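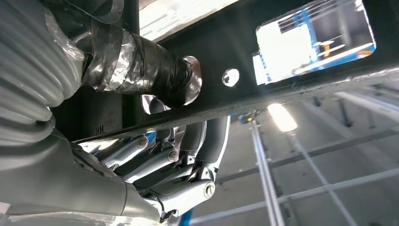 I have been reading up on Chinese silk again, and the more I read the less I trust the shops. Every seller has a legend on the label. Qin do a scarf with a card that says its pattern was "once worn only at court". Which court, and in which century? I wrote to ask and got a discount code back.

The old rules on dress did exist, and they changed a good deal from one dynasty to the next. A colour kept for the top ranks under one could be worn much lower down under another. So a card that says "the emperor's yellow" and leaves it there is telling you very little. Yellow also covers a lot of shades, and the one on my scarf is closer to mustard.

Then there is thread count, or momme, the weight measure silk sellers like to quote. Siklow list a pillowcase at 22 momme, fair enough, and in the same line call it "800 thread count". Those are two different measures, and thread count is mostly a cotton habit. I'd ignore the second number.
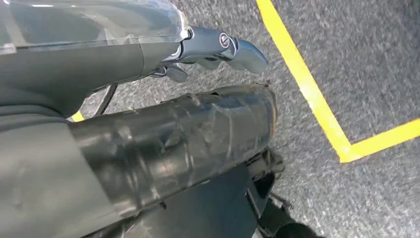 What I checked at home

I pulled a few threads from the hem of a Flavmont blouse and burned them over the sink. Silk should smell like singed hair and leave a crumbly black ash. Mine melted into a hard bead, so I have my doubts about "pure". The Skelino scarf, bought in the January sales, did crumble. It has no legend on its label at all, only washing instructions.

I still want to look into the wild silks, tussah mainly, as the claims made for those seem even looser.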